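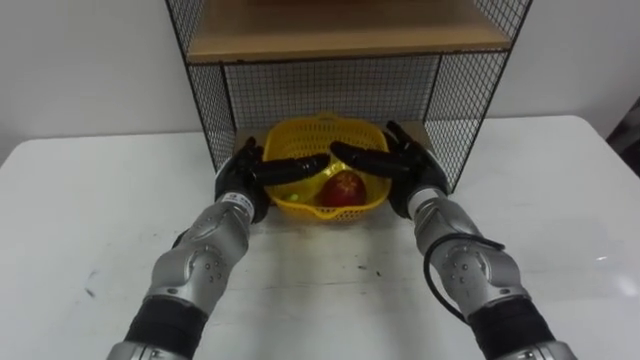
Yellow basket under the wire shelf

Wire shelf unit bows in the middle and small things tip over, what can I put on it?
Posted in Storage and Shelving by Minttu Saarela

I have a freestanding wire mesh shelf unit that I use in a back pantry. It holds jars, tins, a bag of flour, and a row of small spice bottles. I have two problems with it. The first is that the upper shelf has started to bow in the middle. The second is that anything with a small base leans over or gets a foot stuck in the mesh.

I paid 40 for it at a closing sale and it came without instructions, so I don't know the weight limit. The tag says Janura and nothing else. I looked for a manual and found one for a different model with a limit of 200 pounds for the whole unit, but mine is narrower and I don't know if that applies.

I would like to keep it if I can. Should I put something on top of the mesh, and if so, what? I have tried cardboard. It was fine until a jar of pickles leaked. Also, is a bowed shelf dangerous or only ugly? I can push it nearly flat with my hand when it's empty, but it goes back.

Baskets are okay on it, by the way. It's the loose items that bother me.

Ritva Karppinen
Posted at 9:40 p.m.

Don't use the number from the other manual. Limits depend on the wire thickness, the width of the span, and how the shelf is held at the corners. A limit for the whole unit also doesn't tell you what one shelf can take. If there is a figure per shelf, it will be a good deal lower, and it assumes the load is spread out evenly.

Take everything off and look at the corners first. On the kind with plastic sleeves that clip around the post, check each sleeve for cracks and make sure it is the right way up. The narrow end goes up. If one is upside down the shelf will slide, and that can look like bowing from the front. On the kind with welded hooks, look at the welds. A broken weld means that shelf is finished.

If the corners are good and only the mesh has bent, you can usually keep using it with less weight. Flip the shelf over if the design allows it. Mine allowed it and it has been flat enough for years. Then move the heavy things to the bottom. Tins and jars on the lowest shelf, flour above that, spices and dry pasta at the top. This also keeps the unit from being top-heavy. If it is taller than your waist, fasten it to the wall anyway.

For the surface, I would use a rigid liner. The soft rolls sold for drawers sag into the holes and you are back where you started. What works:

Clear polypropylene sheet, cut to size. It wipes clean and it doesn't care about pickle juice. You can cut the thinner kind with a utility knife and a metal ruler — score it several times and then snap it.

Thin plywood, sealed on both sides and on the edges. Stiffer than plastic, and it spreads the weight a little. It does add weight of its own.

Measure inside the raised edge, not outside it, and take off an eighth of an inch each way. Cut a small notch at each corner for the posts.

A liner will stop the tipping. It won't fix a shelf that is carrying too much.

Santeri Manninen

just put everything in baskets. problem solved. I have not had a loose jar on a shelf since I moved here

Aarne Hyvönen
Posted at 7:15 a.m.

I agree with most of what Ritva wrote. One addition about the spices. A shallow tray with a lip is easier to live with than a full liner, because you can pull the whole tray out to find the one at the back. I use a baking sheet that had warped too much for baking. Cost nothing.

On the bowing, weigh what you have on the shelf before you decide anything. Stand on a bathroom scale with a box of the jars, then without it, and subtract. I did this with my own and had over 300 ounces of canned tomatoes in the center of one shelf, all in a clump. Moving them out toward the posts took care of most of the sag.

If you do replace the shelf, measure from post center to post center before ordering. Shelves from different makers look alike but the collars often don't fit.

Minttu Saarela

Thank you. Two of the sleeves were upside down. I turned them and the front corner sits higher now, though the middle still dips. The tins are on the bottom. I'm going to get the plastic sheet next and will try the tray for the spices in the meantime.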